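Escritorio Midero de 121 cm: cuatro meses de uso

Escribo esto deprisa, que tengo que entregar cosas a las seis, pero me lo habéis preguntado ya varias veces en los comentarios. Mesa Midero, la de 121 cm de ancho, tablero de roble chapado y patas metálicas. 130 euros en Zaltia, con el envío aparte. La compré para sustituir una Brostwood vieja que se vencía por el medio y que acabó en el trastero con las bicis.

Montaje. Una hora larga, yo sola. Las instrucciones son dibujos y el paso 4 está mal, las dos piezas laterales aparecen giradas. Si las ponéis como en el dibujo los agujeros no casan. Llave allen incluida, malísima, usad una vuestra. Los tornillos de las patas conviene dejarlos flojos hasta el final y apretar con la mesa ya de pie. Yo no lo hice y me cojeaba, tuve que volver a empezar.

El tablero bien. Mejor de lo que esperaba por ese precio, la verdad. El tono es más claro que en la web, tira a miel. Un cerco de taza en la segunda semana (culpa mía, té hirviendo y sin posavasos) que no ha salido ni con aceite ni con nada. O sea que barniz justito. El canto de atrás viene sin rematar, si la ponéis contra la pared da igual, si va en medio de la habitación se ve y es feo.

Estabilidad: escribiendo normal, cero problemas. Si te apoyas con los codos para hablar por teléfono se mueve un poco de lado. Le falta una barra trasera – el modelo grande sí la trae, por lo visto. Con el monitor en brazo articulado yo no me fiaría, lo probé una tarde y temblaba la pantalla al teclear. Volví a la peana de siempre.
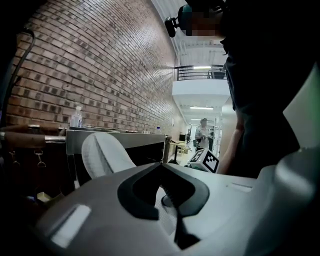 Plástico gris claro en primer plano, fondo oscuro.

El cajón. Aquí es donde se nota el dinero que no has gastado. Guías de plástico, sin freno, y si lo cargas se descuelga por la derecha. Yo tengo dentro folios, grapadora y cables y ya roza. Le puse cera de vela en las guías y mejoró bastante, ruido sigue haciendo. Fondo de cajón finísimo, clavado con grapas. Una se soltó el primer mes, martillo y listo.

Pasacables no lleva. Ninguno. En 2000 y pico palabras de ficha de producto no lo mencionan y una da por hecho que algo habrá. Compré una bandeja suelta de Mudaliar, de las que se atornillan por debajo, y encaja bien si la centráis. Ojo con el largo de los tornillos, el tablero no es muy grueso y os podéis asomar por arriba. Usad los cortos.

Altura fija. Yo mido poco y me sobra un dedo, he puesto un reposapiés y ya. Mi hermano, que es alto, no mete las rodillas debajo del cajón sin bajar la silla. Probad antes si podéis.

Atención al cliente de Zaltia: me llegó una pata con un golpe, escribí el martes por la mañana, contestaron por la tarde y mandaron otra sin pedirme que devolviese la primera. Tardó diez dias en llegar pero llegó. Del paso 4 también les avisé, dijeron que lo pasaban a fábrica. Ya veremos.

¿La volvería a comprar? Para portátil, cuaderno y lámpara, sí. Para dos pantallas y equipo pesado no, ahorrad un poco mas e id a por la grande. En agosto suelen rebajarlas, yo me esperaría.

Nota: 7 de 10. El punto y medio que le falta para ser buena es todo del cajón.

Edito: preguntan si huele al abrirla. Sí, a cola, tres o cuatro días con la ventana abierta.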